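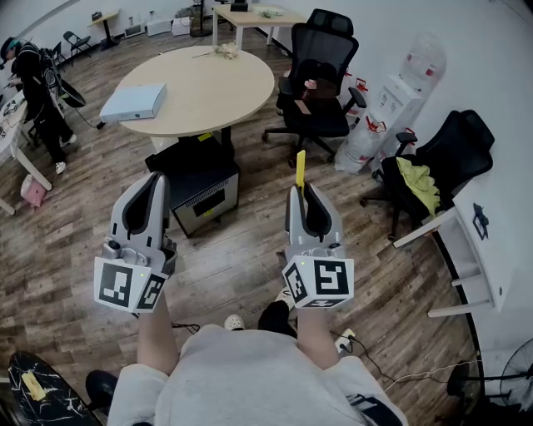
Trevwood forum > Shop floor > Automation

gripper shifts, what does it change for you guys?

hxiao_22
They moved four of us off packing in February and onto the hand grippers. Small stuff mostly, strips, boxes, cloths. You pick it up, put it down, do it over. Target is 180 clips a shift. Pay went up a bit but my forearms are shot by lunch. Anyone else?

vanloon_d
Same at our site. Target was 180, got cut to 150 after Brynhildur complained. Ask for it. Also thin flat things are the worst, fingers close and you get nothing

stirnura
Unpopular opinion but I like it. 15 years lifting totes, my back is better now. Standing around a room picking up light things beats the dock

hxiao_22
Sure, but what are we standing there FOR. Clips go to Jiang, Jiang trains the arms, arms go on the packing line. My old line

stirnura
Line was going anyway. Clokon quoted them last year, before any of this

lajos_sz
Not what we were told. We were told nobody gets moved unless they ask. I have that in writing – well, in an email. Dirk did you guys get the same one?

vanloon_d
Got it. Says "where possible" at the bottom, read it agian

xdeng
Lead on the late group here. Some of that is fair. But two of my people got trained up on checking clips and its a real job, better rate. 22 openings on the board as of 10/29/26

lajos_sz
22 openings and 800 of us. ok

xdeng
didn't say it was enough

hxiao_22
Does the checking job need the English test? My mom is on packing too and she'd want it

xdeng
No test. Message me, I'll send teh form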